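How to label storage bins so the labels stay on
Precious Lagman
Jun 6, 2023

When we moved our small parts store to Calside in April, I had to label 119 bins in one week. After a few days many of the labels were already curling at the corners, and I did the work again. I write down the method which I use now, maybe it saves somebody a weekend.

What you need
Rubbing alcohol, two clean cloths, a pencil, a ruler, a roll of strong adhesive labels and a permanent marker with a fine tip. I buy the labels from Jamley, but any label made for plastic will do.

Step 1. Clean the place for the label
Wipe only the area where the label will go, a bit larger than the label itself. Use the alcohol first and then the dry cloth. New bins need this too. They often have a thin film from the factory, and you cannot see it.

Step 2. Wait
Let the plastic dry for 7 minutes. I know it is boring. I clean six bins in a row, and when the last one is wiped, I put on the kettle.

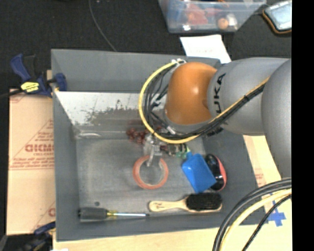
3 min read

Step 3. Choose the height
Decide which side of the bin will face you on the shelf. Measure from the bottom edge and not from the top, because rims are different between makers. Put a small pencil mark at each end of the label, so it comes out straight.

Step 4. Write before you stick
Write the label on the table, where your hand can rest. Use one or two words, in big letters. If you need a number also, put it always on the same side. My first labels had whole sentences and I could not read them from the ladder.

Step 5. Press from the middle
Peel one end, set it on the mark, and lower the rest slowly. Then press with the cloth from the middle to the edges. Give extra attention to the corners.

Step 6. Leave it alone for 36 hours
The glue gets stronger with time. Do not wash the bin and do not test the corner with your fingernail.

To remove an old label, warm it with a hair dryer on low and pull it at a flat angle. The glue that remains comes off with cooking oil, then soap, then alcohol again before the new label.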